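Wadmont Allotments & Gardens Forum > Kitchen and Storage > Blackcurrants: jam or jelly?

damlow_dave
Posted 7.42pm
Right, I've got a glut. Two old bushes at the back of the plot and they've gone absolutely mad this August, very late for me. I've always done jam but my sister swears by jelly and says the skins in my jam are like chewing bootlaces (charming). What does everyone else do?

PlotSeventeen
Posted 7.58pm
Jam, every time. If your skins are tough you're putting the sugar in too early. Simmer the fruit in water until you can squash a currant flat between your fingers, THEN the sugar. I made this mistake for years and blamed the variety.

Constanza Lucero
Posted 8.15pm
Sorry but I'm with the sister! Jelly is so much nicer on toast, and you don't have to top and tail anything, you just chuck the lot in, stalks and all. I hang mine overnight from the back of a chair in an old pillowcase and go to bed. Best job in the world -- it does itself.

PlotSeventeen
Posted 8.21pm
And you throw away half the fruit. I can't be doing with that.

Constanza Lucero
Posted 8.30pm
It goes on the compost, it's hardly a crime!

mrs_osei
Posted 8.44pm
You can boil the pulp up a second time with a bit more water and get another go out of it. My mum always did. The second lot is weaker so mix it with the first before you measure the sugar.

damlow_dave
Posted 9.03pm
Didn't know that about the second boil, thanks. Weighed this evening's picking and the first bowl came to 598g, with loads still to come off. Do I need pectin?

PlotSeventeen
Posted 9.10pm
No! Blackcurrants are full of it. Mine set in the pan if I turn my back. Start testing early, cold saucer from the freezer, push it with your finger and look for the wrinkle.

orkance_lad
Posted 9.26pm
I'd go against both of you and freeze them. I open freeze on a tray, then bag them up, and the stalks snap off when you rub them about. Then make jam in the winter when you actually want the stove on.

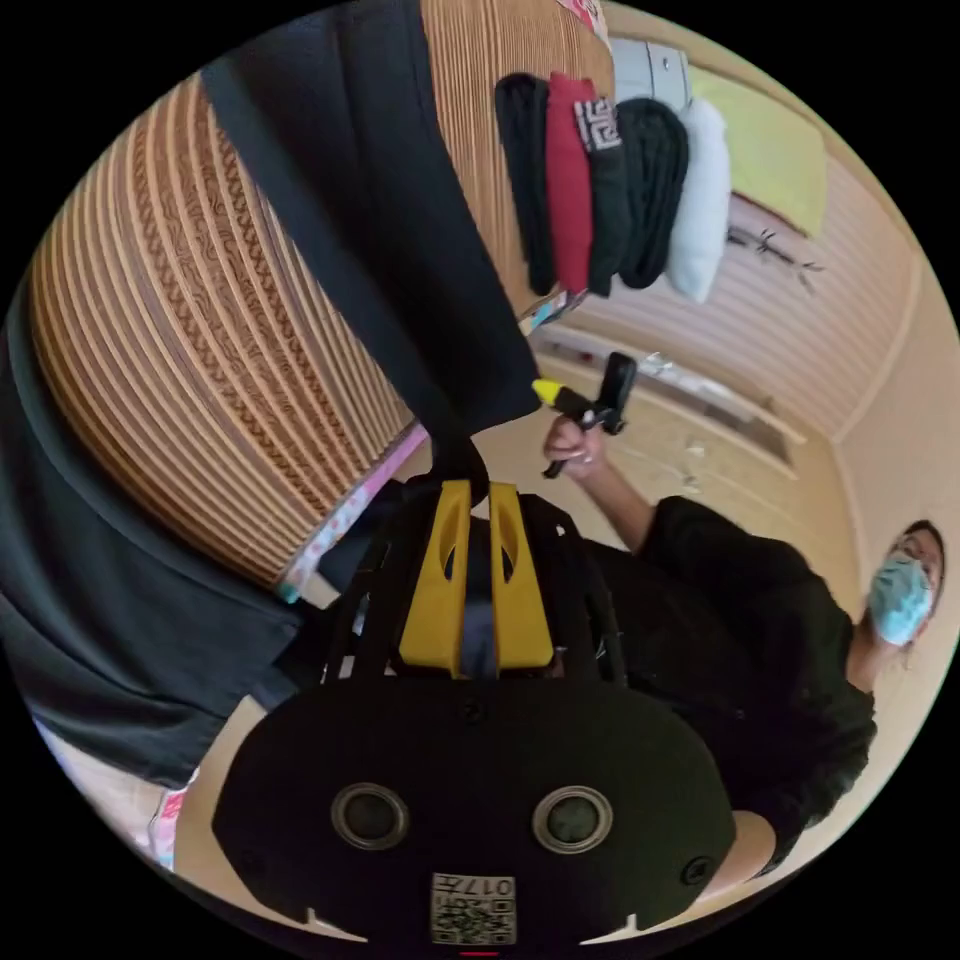
I've still got a bag from last summer and they cook down just the same, maybe a bit quicker. Only thing is don't let them thaw in the colander or you lose all the juice down the sink, ask me how I know.

mrs_osei
Posted 9.40pm
Agree on freezing, but not for jelly, I find it goes cloudy.

Constanza Lucero
Posted 9.47pm
It only goes cloudy if you squeeze the bag. Leave it alone!

mrs_osei
Posted 9.52pm
I have never squeezed a bag in my life.

damlow_dave
Posted 10.05pm
OK, jam with this lot, softening them properly first, and the rest in the freezer. Might do one small jelly to keep my sister quiet. Anyone near Wadmont got spare jars with lids? I can swap for runner beans.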